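Planning in Simulation Before Touching the Deck

Last updated: October

Filed under: Lab Software / Motion Planning

The Renport planner now treats the deck, the raised shelf and the gantry as separate collision objects. Javiera Quezada rewrote the shelf approach, and all 328 transfer plans were recomputed overnight.
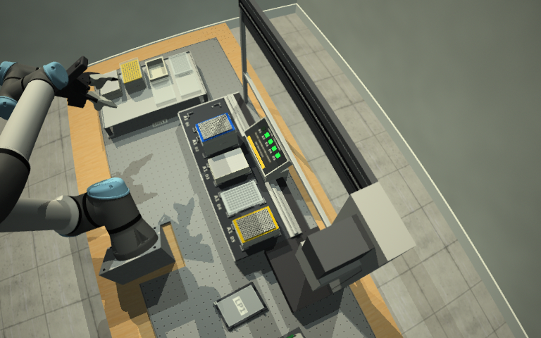

Open items

Gripper clearance at the left end of the shelf remains under review. The gantry beam is modelled conservatively, and 4 plans still fail near its housing. Labware colours are retained for ease of checking.

Related posts
Jemport scheduler notes
Calibration at Andemstead
Begović solver, version 2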